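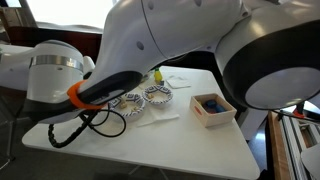
Farquharson School of Engineering
Introduction to Robotics and Automation
Handout 2: Visit to the Junudcombe demonstration room

Purpose of this handout

These notes accompany the class visit to the Junudcombe demonstration room on Wednesday, August 25, 2021. They set out the arrangements, the background needed to follow the demonstration, and the written work that follows it. Students who were unable to attend should read them together with the notes for the lecture on arm geometry.

The visit is led by Sarahí Alvarado. Questions about attendance, access or the written work should be sent to Hollis Park.

1. Arrangements

The group meets at the Fultulano Road entrance at 11 and is expected to stay together. Bags and coats are to be left on the hooks in the corridor. Long hair must be tied back and lanyards removed before entering the room. Students remain behind the floor line while the arm has power, whether or not it is moving. Staff at Junudcombe may stop the demonstration at any time, and a stopped arm must be treated as one that could start again.

Each group has 20 minutes at the table, followed by a short period for questions.

2. What the demonstration covers

The task is table work of the kind met in a kitchen or canteen: paper bowls, small pieces of food, napkins, a small bottle and an open wooden box on a plain white table. Household objects of this sort are harder for a robot than machined parts. A paper bowl weighs almost nothing and slides when nudged. A napkin has no fixed shape, and its edges are difficult to find against a white surface. Small pieces of food in an open bowl will shift whenever the bowl does.

Students should pay attention to three matters in particular.

Approach. An arm reaching down over a table takes up much of the space above it. The path of the hand is only part of the problem, as the wrist and the links behind it must also pass clear of the bowls and the bottle. Note from which side the arm comes to each object.

Cables. The black cables at the wrist hang in loops below it. Slack is needed so that the joints can turn, but too much of it may catch on objects or drag across the table. Cable routing is often left out of textbook drawings and will be discussed in the next lecture.

Order of work. Where two bowls stand close together, moving the nearer one first may open the way to the other - or may push it out of reach. Consider which order you would choose and what the arm would have to know in order to choose it.

3. Terms used during the visit

Link: a rigid section of the arm between two joints.
Joint: the point at which one link turns relative to the next.
Wrist: the last group of joints, which sets the angle of the tool.
Reach: the greatest distance at which the arm can work, measured from its base.
Work area: the part of the table that the tool can reach at a useful angle. It is always smaller than the reach suggests.
Clearance: the gap between any part of the arm and its surroundings.

4. Note-taking

Sketches are encouraged. A plan of the table, drawn from above with the position of each object marked, will be of more use afterwards than a drawing of the robot. Film may not be taken in the room without permission from Sarahí Alvarado.

5. Written work

Submit one report per pair, of no more than 3,000 words including captions. The report should contain a plan of the table, a step-by-step account of one task, and a discussion of one point at which the arm could fail. Pairs who wish to compare the demonstration with the Trakumlow packing line, visited in March, may do so in place of the discussion.

Marks are given for clear description. Where you did not see a movement plainly, say so.

Reports are to be left in the box outside Hollis Park's office.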